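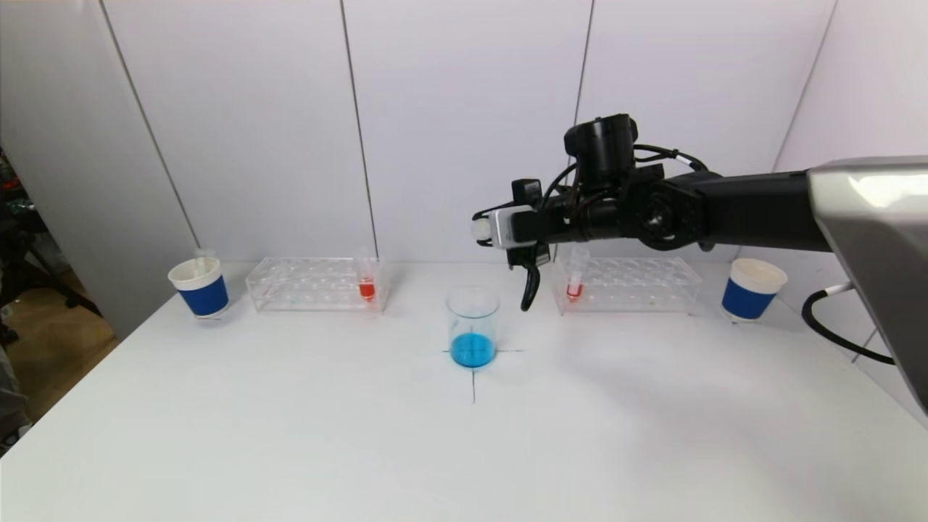 Programmes > Brakville > Teaching Bench Grant > Progress Report

Overview Reports Budget Contacts

Bench Layout and Materials

The introductory bench at Brakville is now laid out to the agreed plan. The beaker of blue liquid stands on the cross marked at the centre of the white tabletop, with a clear test tube rack to either side and a blue and white paper cup at each end of the row. Each rack holds one capped tube of red liquid. The layout was approved by Narayanan Marar on 16 September 2022.

Expenditure to date is £2,615, leaving £304 for replacement glassware. The Oakley order has been received in full. Delivery of the spare racks from Clarkley is outstanding. 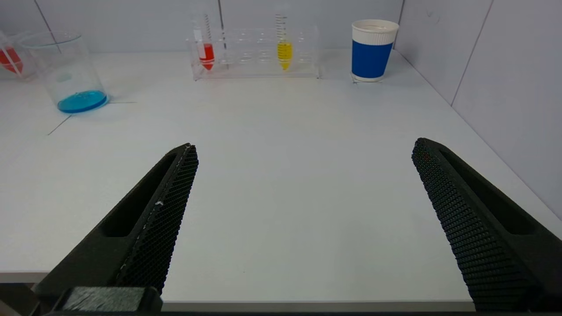

The remaining balance will be held until that delivery has been checked. Printed instruction sheets have been prepared for 20 learners, who will work at the bench in groups of 2. Elmarie Moodley has asked that the sheets show the position of each item and the order in which the bench is to be cleared. A revised draft will be sent to the funder with the final invoice.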